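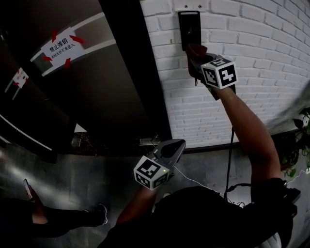
4. Adding Your First Users

Now for the fun part! Your Honby door reader is on the wall, the power supply is connected, and the controller has finished its start-up check. From here on you can put the screwdriver away and do everything from the setup page on your computer.

The controller holds up to 3,000 users, so even a busy building has plenty of room to grow. We suggest adding one person first and trying the door with that card before you bring in a long list.

1. Open the setup page and sign in with the administrator name you chose in Section 2.

2. Click Users, then New User.

3. Type the person's name as you want it to show in the door log. Short names are easier to read on a phone.

4. Click Learn Card. The reader beeps twice and waits 18 seconds for a card.

5. Hold the card flat against the middle of the reader until you hear one long beep. The card number fills itself in.

6. Pick a schedule (Always, Office Hours, or one you have made yourself) and click Save.

Note: If the 18 seconds run out, click Learn Card again. Nothing is lost, and the name you typed stays put.

Note: Older Skenwood cards work too, which is great news if you are moving over from that system! Choose Skenwood under Card Type before step 4.

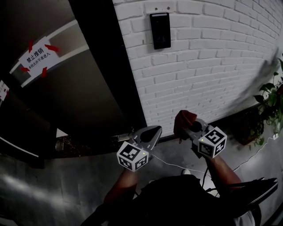
4.1 Setting the Unlock Time

The unlock time is how long the door stays released after a good read. You can set a different time for each door, and it is well worth playing with until it feels right for the people who use it.

1. Click Doors and choose the door by name.

2. Enter the unlock time in seconds. The longest you can enter is 35.

3. Click Save, then Test Door. Listen for the lock to release and catch again.

CAUTION: Keep the door closed during Test Door. Some locks will not catch properly against an open door, and the controller will record a fault.

CAUTION: Never use the unlock time to hold a fire exit open or shut. Fire exits must be wired as shown in Section 7.

If the test stops with error 572, the controller cannot see the door contact. Check the two contact wires at the terminal block, push them fully home, and run the test again.

4.2 Copying Users to Another Door

Once one door is working, the rest go quickly. Click Copy To, tick the doors you want, and click Apply. Haf Lloyd set up both the Ellis and Dirkthorpe buildings this way in one afternoon in October, coffee breaks included!

Schedules are copied along with the users. Unlock times are not, so go back to 4.1 for each new door.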